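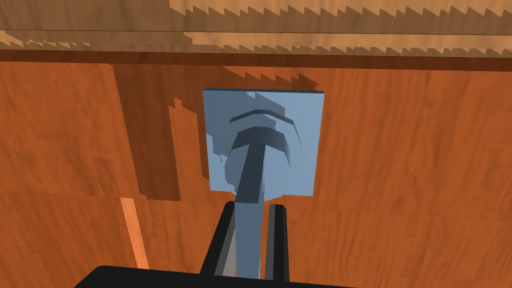

Doors and Draughts: Keeping an Old Hall Warm in Flultbridge

Our group spent most of the spring term thinking about doors, which sounds a dull way to pass the time until you have sat through a wet November evening in a village hall with a gale coming in round your ankles. The hall at Flultbridge is much loved and much used, and it is also very hard to heat. We wanted to find out how much could be done with cheap materials and a bit of patience, before anyone had to talk about new windows or a new boiler.

What we were given

The hall kindly let us see two winters of heating bills. The first winter came to £2,235, and the people who book the rooms told us (over a great many cups of tea, for which we are still grateful) that they had been cold for most of it. We were given a budget of £987 and spent £638 of it, mostly on brush strips, foam seal and two heavy curtains. The rest went back into the hall's repair fund.

How we looked for draughts

We began with a strip of tissue paper taped to a ruler, held close to the gaps on a windy day. It is an old trick and a very good one. The tissue hardly stirred at the windows, to our surprise, but it flapped about merrily at the foot of nearly every door. Wooden doors move with the weather, and a gap that is nothing in summer can be quite wide by Christmas – or the other way round, so it pays to check twice.
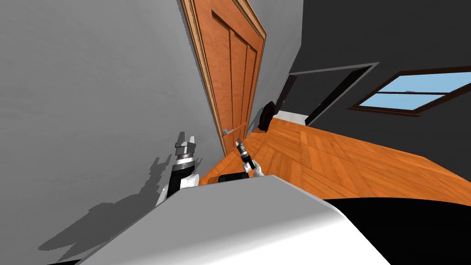

Figure 2. Wooden door with a silver handle, and an open doorway beyond.

We then drew up a plan of the building and marked each gap in coloured pencil, red for the worst. The plan got rather crowded near the kitchen passage, where three doors had all dropped a little on their hinges. Rehanging them took two Saturdays and a good deal of holding things steady, and we would allow longer another time.

What changed

The second winter's bill was £2,000. We can't claim all of that saving for ourselves, as the weather was milder and our strips only went on partway through, but the regular users said the side rooms felt much more comfortable. A visit to the hall at Flestau, which has lobby doors, made us think a small porch would help even more. 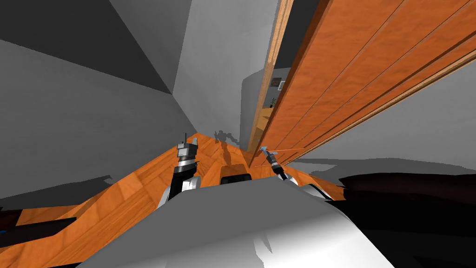 Should every gap round a door be sealed up?
Leave some air coming in, especially in a room with a gas heater or a stove, and ask a qualified fitter before closing off any vent.

Still to do

The back door needs a new threshold, and the foam seal by the stage is already peeling at one corner. We hope next year's group will take both of these on.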